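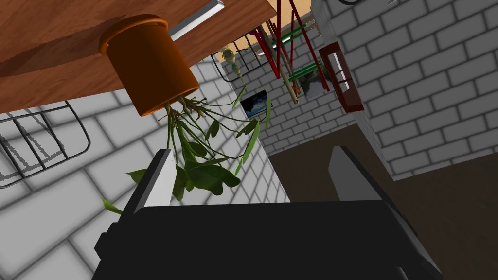 Istby Opens Plant Exchange in Old Post Office

The town of Istby has now a place where people can bring house plants they do not want and take home other ones for free. The exchange opened in March in the ground floor of the former post office on Julanside, and it will stay there until the building gets a new tenant.

The idea came from Tahmineh Nouri, who moved to Istby 14 years ago and works at the town library. She said that many people leave their plants on the street when they change apartment, and in winter the plants die in one night.

"I was carrying them home always, and my husband told me that there is no more window," she said.

Visitors can bring up to three plants at one time. Each plant should have a paper label with the name, if the owner knows it, and a note about how much water it needs. Plants with insects are not accepted. Cuttings in a glass of water are welcome, and also empty clay pots, which are asked for very often.

The town gave 2,000 euros for shelves and lamps. The garden store Dreßler gives the potting soil and will hold a free evening on repotting in the coming weeks. The store's gardener, Vasilis Begović, advised people to wait with repotting until they see that the roots have filled the pot.

"Most plants which people bring to me have got too much water, not too little," he said.

The exchange is open in the afternoon from 4 p.m., except on public holidays. The entrance is from the yard, as the door on the street side is still locked. Large plants that are difficult to carry can be offered on the notice board next to the stairs.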